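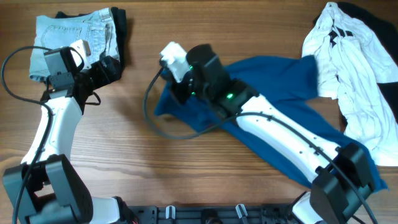
Does a magnetic whiteboard need a steel back to hold heavier magnets? I bought a Pasier board for our hallway and it drops anything over four sheets. I'd like a brown wood trim on it, about the shade of the tabletop with the folded denim shorts – wood just feels friendlier to me. – Ngaio Rewi

Kwabena Addo
Yes, steel, and the thicker the better! Mine is a Howlader and it holds a whole calendar, bless it. 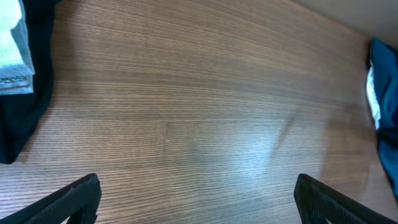
Tabletop, brown finish with fine grain

Finbarr Mac Giolla
try stronger magnets first, cheaper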